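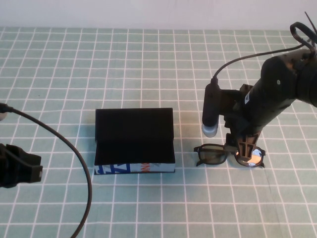 To: storage list
Subject: Re: packing glasses in rigid flip-lid boxes

Earlier message:

> I have a shelf of old frames that need to go into something
> better than the soft pouches they came in. Has anyone used
> plain flip-lid cardboard boxes for this? I'm looking at the
> Trundik ones. Specifically: is one pair per box a waste of
> space, do you line the tray, and which way up do the glasses
> go? Mine have to survive a move in January.

One pair per box is a waste of space if the box is long. It is also the only arrangement I've had no trouble with. With 2 pairs in a tray the temples of one end up against the lenses of the other, and a divider takes up most of what you saved.

On the boxes. I have used Trundik and Lokuvberg. The Lokuvberg board is stiffer but the lid hinge is a single crease and starts to whiten after a season of opening and closing. Trundik creases twice and the lid will stand up by itself, so both hands are free for the glasses. Either is fine for a move. For a shelf you go to every week I would take the Trundik.

Lining: yes, but thin. I cut felt from a 300 mm roll, 155 mm per piece, and leave it unglued so it can be shaken out. Thick foam lifts the frame until the lid bears on the bridge. If the lid needs any push at all to close, the lining is too thick or the box is too shallow.

Orientation: temples folded, left one first on most frames, lenses facing up, folded temples underneath. Lower them straight down by the bridge or by both end pieces. Going in at an angle drags one hinge along the tray wall, and black board sheds enough dust to show on a coated lens. Wipe the tray before first use, lid included.

I lay out on a cloth with a printed grid. Box square to the lines, glasses to the right of it, nothing else within reach. The grid also gives you a quick check on whether a frame is longer than the tray before you pick it up – wraparound styles often are, even folded.

Tinted pairs: mark them on the outside. A dark lens in a black tray is hard to judge without taking it out, and taking it out is where the scratches come from. I put a paper label on the short end, where it still reads when the boxes are stacked.

For the move itself, stand the boxes flat in a carton, lids up, and fill the gaps with crumpled tissue. Mine went in Grundidano cartons, the 600 mm length. Don't tape the lids directly – the print lifts with the tape. A paper band works.

What I haven't settled is silica gel. Liyanage sells small packets that fit beside the bridge, but they slide. If anyone has found a way to fix them without adhesive I'd like to hear it.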